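Call for walkers: the Rostis Ridge youth crossing

Every summer the Melis Walking Fellowship takes a group of young people over the Rostis ridge, and every spring we sit down to write this notice and wonder how to get the smell of wet heather and the sound of everyone singing badly on the last descent into a few paragraphs. We can't, so you will have to come and find out!

We are looking for 20 young people aged 14 to 17 to join us in July for three days and two nights of walking between Jekby and the Siltari valley. You don't need to have done anything like it before. Quite a few of our best walkers arrived with stiff new boots and a school rucksack, and we were very glad to have them. What we do ask is that you can manage a full day on your feet, that you will carry your share of the group kit – tents, stoves, the dreaded big pan – and that you'll be kind to whoever is at the back. 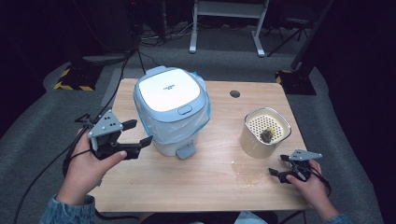 Food and camp life

Everyone cooks and everyone washes up. You will be put into a small tent group and plan your own suppers beforehand at our practice day in Jekby hall, where we also go through map reading, packing and what to do with a blister. Rice, lentils and dried vegetables have carried many of us a long way, but if your group comes up with something cleverer we would love to hear it (and very possibly taste it). Please tell us about allergies and anything you don't eat when you apply.

Cost and kit

The place costs 300 in local crowns, covering the coach, campsite fees and the loan of a tent. Boots and a waterproof are yours to bring, though we keep a cupboard of spares in most sizes. If the cost is a worry, do say so on the form – there is a small fund for exactly this, and asking will make no difference to your chances.

How to apply

Pick up a form at the Jekby hall or ask your school office for one. Tell us a little about yourself and why you fancy coming, in your own words and at whatever length you like. A parent or guardian needs to sign the second page. Forms should reach us by 2020-04-16, and we will write back to everyone who applies.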